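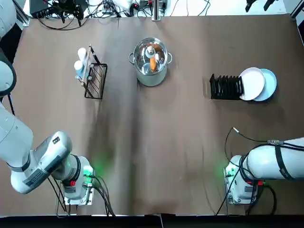 Hi Rosemarie, I promised you a progress report on the climate action grant before everyone vanished for the holidays, so here goes, and apologies in advance for the length. The big news is that the Prumton bus petition went in with 1375 signatures on it, which is more than we dared put in the application! We're now deep into planning the February walk from the Reinholz parking lot to the town hall, and the first job is banners. I'd like to do them on dark brown paper like the sheet covering that big work table, creases and all, with white lettering you can read from across the street. Jana Janssen thinks it'll go to mush if it snows. She may be right, so we're pricing fabric too.

Now the money. Of the first instalment we've spent $380, nearly all of it on printing and postage for the petition sheets. The second-hand megaphone was donated, so that line in the budget can go to bus fares for the high school kids coming in from Gultska (if you're okay with us moving it, please let me know, I don't want to do it on the sly). Receipts are in the envelope I dropped in your mailbox.

We ran 2 of the three online workshops. The one on talking to councillors was packed and went way over time, and people were still swapping phone numbers in the chat when I finally closed it. The one on media was thinner. I put it on the same night as the hockey banquet call, my fault entirely, and I'll run it again in the new year. The third, on your rights at a public demonstration, is waiting on our speaker, who has had to rebook twice.

Marshals: 17 people have signed up and most have done the training. I'd still like a few more, especially for the corner by the Grellholm bridge where the sidewalk gets so narrow. We're keeping everyone masked and spaced out in small groups, each with its own start time, and if the health rules tighten again we'll switch to a car cavalcade with signs in the windows. The town has our route map and has asked for one change, a detour behind the library, which adds a few minutes and doesn't bother me a bit.

What I haven't managed is the French version of the leaflet. The draft is done but it needs a proper read by somebody whose French is better than mine!

Could you tell me whether the second instalment comes before or after the walk? Jana needs to know for the sound system deposit.

Wednesday, December 23, 2020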